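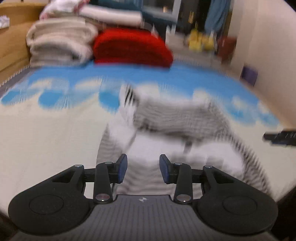 Campus App Pre-Term Check, September
Trukix student app, residence and dining modules
Checked by: Kinga Rácz

1. Login with campus ID – OK
Works on old and new accounts. Password reset email came through on the second try.

2. Emergency alert banner – OK
Test alert sent to 156 enrolled phones, 97 opened it. The rest is a question for the Ruson office.

3. Door access codes, Oláh Hall – FAIL
Codes from last spring still show for former residents. Must be cleared before move-in Saturday.

4. Location sharing off by default – OK

5. Screen reader labels – PARTIAL
Menu pages read fine. The laundry room page has 35 buttons and most are read out as "button". Ticket open with Irneck.

6. Session timeout – FAIL
Set to 59 minutes. Policy says 15. Same comment as last term.

7. Shuttle map – not checked
Feed was down all morning.

8. Privacy notice link – OK
Opens the current version – the footer still has the old phone number.

Recheck items 3 and 6 first, then 7.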